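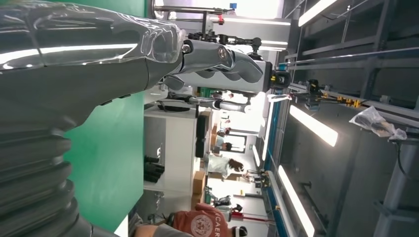
Tonantzin Escobedo wrote in to say that a green table is fine for cards and bad for everything else, and that I would be back to plain white within the year. She had one for a while and said small dark things disappear on it, the color gets into every photo you take, and every crumb shows.

I've had mine long enough now to answer properly. She is right about the crumbs. I don't agree about the rest.

For people who missed the first post, I wanted a surface that wasn't white, wood or gray. White glares under overhead lights, and by late afternoon I was squinting at it. Wood hides things. Gray is what I had before, and I lost a good many screws, caps and twist ties on it. So I went with green for the top, and green for the big flat panel behind it too. I had planned to do the panel later and ended up doing both in one weekend.

The glare is mostly gone. I still get reflections off anything shiny, but they come from the thing itself and I can turn it or move it. With the white top the whole surface lit up and there was nowhere to look.

As for small dark things disappearing, I haven't found that. Black screws are easy to see. Dark green is the problem, and I own very little that is dark green. Clear things are hard to see on any color. I've put my hand down on the clear cap of a bottle without noticing it was there, and I did the same on the gray table and the white one before that.

Orange and yellow are the easiest by a long way. I've started buying things in those colors when there's a choice and the price is the same. Storage bins, tape, the handles on the cheap scissors. It doesn't look like much of a plan when you see it all together, but I spend less time looking for things.

Bottles have been the real test, because I handle more of them than anything else. A bottle standing up takes very little room and gets knocked over. A bottle lying down takes up more and rolls. I used to stand them all up. Now I lay down the one I'm working with and turn it so I can read the label, and everything else goes on the shelf. It means a trip to the shelf each time. I've gotten used to that.

Labels matter more than I expected. The small print on most of them is useless at arm's length, so I go by the color of the body and the shape of the cap. If two bottles have the same color and the same cap, one of them gets a strip of tape. I tried writing on the caps with a marker and it rubbed off.

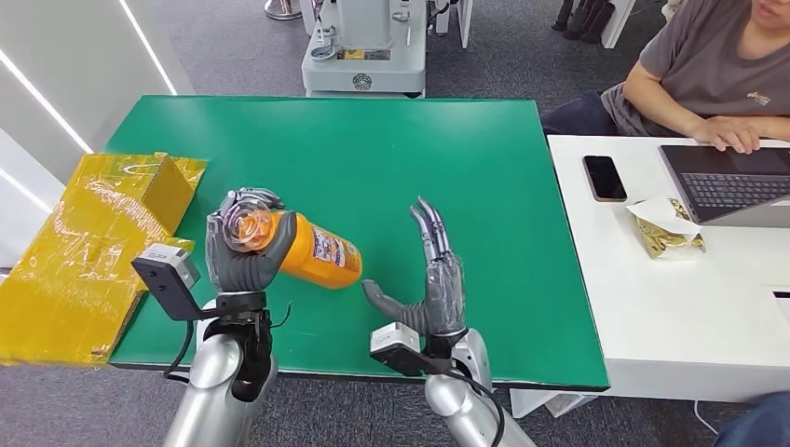
The other change is that I set a limit on how much can be on the top at one time. I don't have an exact number. The rule is that I should be able to put both hands flat on the surface without moving anything first. If I can't, something has to go back. I broke this rule constantly in the first few weeks and I break it less now.

Big things go at the side. I know some people like a clear floor on all sides of a table, and I would too if I had more room. A box that hangs over the edge a little doesn't bother me as long as it's on the left, where I don't walk. On the right I would hit it with my hip every time.

I spent one evening comparing the coverings I could have used, and a few people asked for the details, so here they are.

Stalteria makes a roll that comes in 700 and 1000 millimeter widths. The narrower one was too narrow for me and I didn't want a seam down the middle. The wide one would have worked. The green was closer to a mint, at least in the sample they mailed me, and I didn't like it.

Schnyder had the color I wanted, but only as cut sheets, and the sheets came in packs of eight. I needed one. I asked if they would sell me a single sheet and they said no, politely.

Flilix was the cheapest and had the worst smell. The sample sat in the garage with the window open and I could still smell it when I walked in the next day. It may wear off. I didn't wait to find out.

I ended up with Skorivance. It cost $312 including the piece for the panel, and that was more than I meant to spend. It arrived rolled tight and took a long time to lie flat. The instructions said to leave it overnight. I left it two nights with books on the corners and one corner still lifted, so I put the books back and gave it another day. After that it was fine.

Cleaning is simple. I use a damp cloth and a little dish soap, then a dry cloth. Tape residue comes off with cooking oil, and then you have to clean off the oil. I wouldn't drag anything with a rough bottom across it. I put one scratch in it that way in the first month, near the front, and I can feel it with my fingernail but I have to get the light right to see it.

About the photos, I'll give Tonantzin half a point. Anything pale picks up a bit of green on its underside. If you sell things online and need the colors to be true, put a sheet of white paper down first. I don't sell anything, so I leave it alone.

The crumbs I have no answer for. I've stopped eating at that table, and there are still crumbs.

A couple of other questions from the last post. Yes, the thin dark edge around the top is staying. I like being able to see where the table ends. No, I'm not going to do the shelves in green. They're fine the way they are and I have half a can of the old paint left for touch-ups.

In November I want to deal with the lights, which are too bright at one end and not bright enough at the other. I haven't decided between moving the fixtures and just changing the bulbs. If you've done either one, leave a comment and tell me what it cost.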